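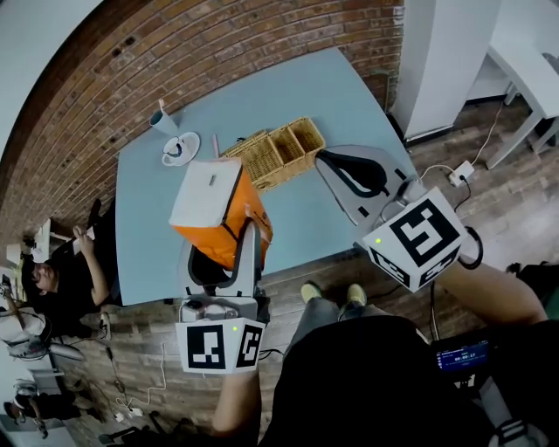 Ticket 1241, attachment 1. Blue-top table at the brick wall, with wicker organizer and orange bag.

Site: Granevham, ground floor
Opened by: Vilmos Csizmadia
Assigned to: Demetrio Vidal
Category: Furniture, tables
Status: Monitoring

Reported problem
Table rocks when weight is placed on the side away from the wall. Drinks spill from full mugs. The wicker organizer moves toward the edge during the day and has to be pushed back. First noticed in July after the table was moved closer to the brick wall.

Log
9:10 Load test on all corners. Rocking confirmed on one diagonal only. Gap under the high foot measured with a folded card, then with feeler stock. Cleared the organizer, cup, saucer and mug to the white table before lifting.
9:35 Foot screws checked. One backed out by two turns. Tightened. Rocking reduced, still present.
9:50 Straightedge laid on the floor planks. One plank sits low under the high foot. Floor fault, not table fault. Logged separately under 146.
10:20 Fitted a Sirier felt pad under the high foot. No movement with a hand pressed on any corner.
10:30 Organizer returned to the table. Base of the basket is smooth from wear and slides on the tabletop with a light push. Cut a piece of shelf liner 34 cm long and placed it under the basket. No slide on repeat.
10:40 Table left roughly a hand's width from the wall. The wall is curved, so the gap varies along the edge.

Parts used: one felt pad, one piece of shelf liner.
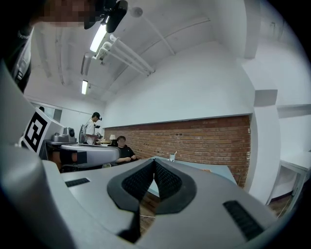
Can the table be moved again without repeating the leveling?
The pad is matched to the low plank, so any new position needs a corner test, and the pad should come off if the floor is flat there.

Next check: after the next floor cleaning. Close if no rocking is reported. D. Vidal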